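Dev diary, Saturday: Grirar, build 1301
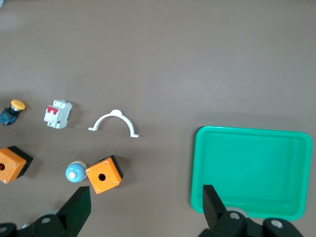 Parts on the table, push button with the yellow cap at far left.

Spent the morning on hand tracking loss in Grirar. When a player reaches behind the headset to take something from the shoulder slot, the controllers drop out of view and the game falls back on the motion sensors. Drift in that state was up to 18 centimetres before the fix, enough to miss the slot altogether. I now hold the last good position relative to the head and blend towards the sensor estimate over 165 milliseconds. Grabs register. The hand lags a little if you whip it back into view at speed, and I can live with that for now.

The Wondthorpe level is still over budget. The pump hall draws too much when the player stands on the upper walkway and looks down the length of it, and frame time spikes as soon as the lamps come on. Baked four of the lamps and left the two by the lift dynamic, as the player can break those. The spike is smaller. The reflections on the flooded floor are the next suspect, and I have turned them down to half resolution in the test build to see whether it shows. In the headset it does, but only when crouching.

Lever behaviour rewritten again. The old version let you pull a lever through its own end stop if you stepped backwards while holding it, and the physics then threw the handle across the room. New version breaks the grip once the hand is more than a palm's width from the handle. Two levels used the bug as a shortcut, so the gate in Mbeki Yard needs a second look. At present you can get the gate half open and then be stuck on the wrong side with no reload point.

Comfort settings: snap turn now remembers its angle between sessions. Vignette strength still resets to default on loading a save. Same cause, I think, different file. Not fixed.

Sound. The Hevau plug-in crashed twice when leaving the lift. Both crashes came during the fade, while the old room was being unloaded and its echo settings were still in use. Delayed the unload until the fade finishes. No crash in 6 runs after that, though I don't trust it yet.

Left over: gate in Mbeki Yard, vignette save, subtitles that sit too low when seated, left-handed holster. The holster is mirrored correctly but the ammunition pouch is not, so reloading left-handed means crossing your arms.

Build uploaded to the test branch at 23:40.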